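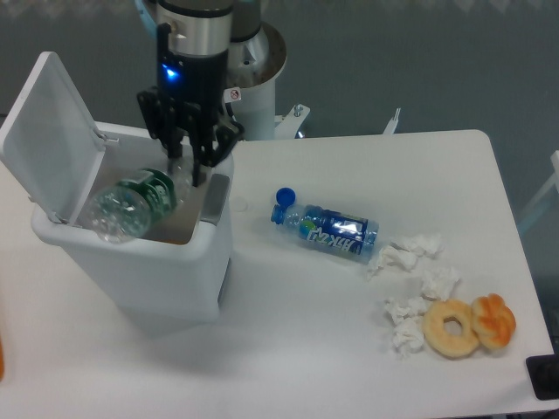
7/16/21. Bench 2, Uvcombe branch of the planner. I still don't trust the release check. It calls a drop done as soon as the fingers report open, and that is a reading from the gripper, with no information in it about where the object is. With a clear bottle lying across the mouth of the bin, right under the fingers, the check has nothing to say. The bin state ought to come from perception, and at present it's copied straight from the gripper state.

Dug through the April logs again. 1008 release events, 69 of them with no bottle in the bin mask on the next detection pass. Stikine (our detector) flickers on clear plastic, so I can't say which of the 69 are real misses. Neither can the person who wrote "mostly noise" in the margin.

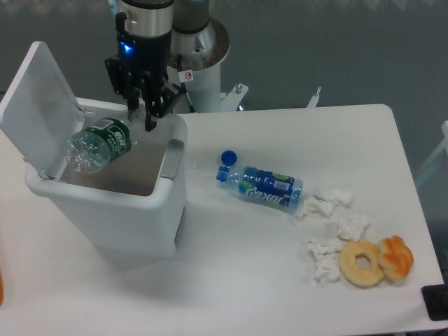
Changes to try

Hold the task state at "releasing" until the detector agrees on 4 passes in a row. Costs time. Fine.

Swap the order in the behaviour tree so the arm retreats before the check runs. The wrist blocks half the bin otherwise.

Leave the grasp planner alone. Jaramillo wants a new cost term for labelled bottles – I haven't seen a plot that justifies it.

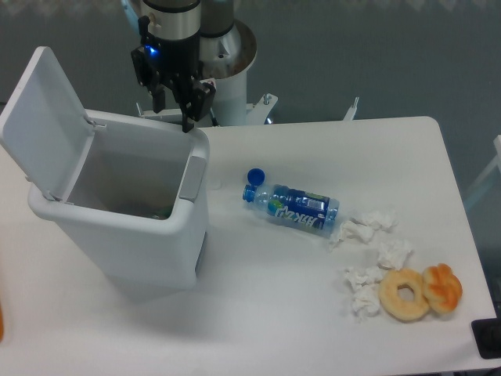 Does a longer hold fix the false "done"?
Only if the detector is right when it's steady. If it's confidently wrong, we wait longer for the same answer.

Depth would be the other route, but the colour of the depth map over clear bottles is mostly holes, and Pondavberg's filter fills them by guessing. I'd sooner have the holes.

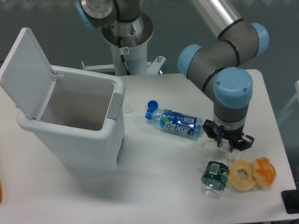
A guessed surface goes into the planner looking exactly like a measured one, and then the approach height is built on it. If we keep the filter, the filled cells need a flag. Branch is pushed, no flag yet.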